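The Standards That Come With the Pumps

Vocational aid is cheap by the measure of ports and railways, and it may outlast both

October 2023

The training center at Bandar has 70 places, two classrooms and a hall for practical work. The foreign firm that paid for it, Isus, makes industrial pumps and the controllers that run them. The host government supplied the land, the water connection and the salaries of the local instructors. Isus supplied everything else, including the syllabus.

The agreement is short. It runs for an initial term and renews unless one side objects in writing. It sets out who insures the equipment and who pays for freight. On the question of which technical standards the students will learn, it refers the reader to an annex, and the annex refers to the equipment manuals. In practice, a graduate of Bandar learns to size, wire and repair a pump according to the norms of the country where the pump was made. 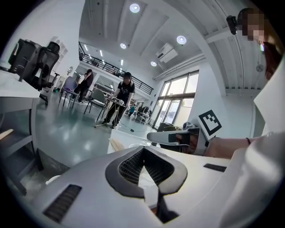
Technical standards rarely appear in writing on foreign policy, yet they decide a good deal of what follows a first sale. Thread sizes, voltage tolerances, data formats and test procedures all favor the supplier whose norms are already in use. A ministry that wants to change suppliers later must retrain its technicians, replace its spare parts and rewrite its tenders. The cost of this is seldom calculated in advance. It shows up in the second or third procurement round, when the incumbent's bid is lower because it does not include any of those items.

The older donors in the region worked differently. Their programs of the 1990s paid for consultants, study tours and model curricula, and left the purchase of machines to the recipient. Many of the curricula were sound. Few of the schools could buy the machines, and the courses were taught from diagrams. A rival program at Cârstea, backed by a group of smaller states, still follows this pattern. It grants a certificate that is accepted in more countries than the one from Bandar, but employers near the school say they have to teach its graduates to use the tools.

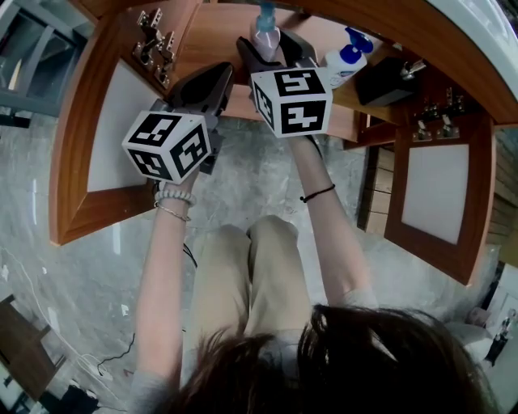 Does a training center of this kind give the sponsor political influence over the host?

Very little of the direct sort. A few dozen technicians a year do not change how a government votes in international bodies, and no clause in the Bandar agreement touches on foreign policy. The influence is commercial first, and becomes political only where the state is the main buyer, as it is in water, power and rail.

Water is the case to watch. Flarar, the regional irrigation project, is due to issue its main tender in February. The draft specification calls for up to 2000 pumping units, to be maintained by locally certified staff. At present only one center in the country certifies staff on units of that class. Other bidders may enter, but each would have to fund a certification course before the first unit is installed.

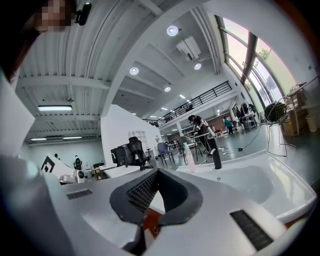

The host government has two ways to limit this dependence. It can require that any donated course also teach the relevant international standard, with a separate examination run by a national body. Or it can separate certification from training altogether, so that a technician taught at one school may be licensed on the equipment of another. The second is more effective and takes longer, as it needs examiners the country does not yet have.

Sponsors tend to accept the first condition when it is raised before signing and to resist it afterward. The Bandar agreement was signed without it. The renewal date offers an opening, but the ministry responsible for vocational schools is not the ministry that buys pumps, and the annex on standards is held by neither. A request to see it was referred to Isus, which said the manuals were available to registered customers.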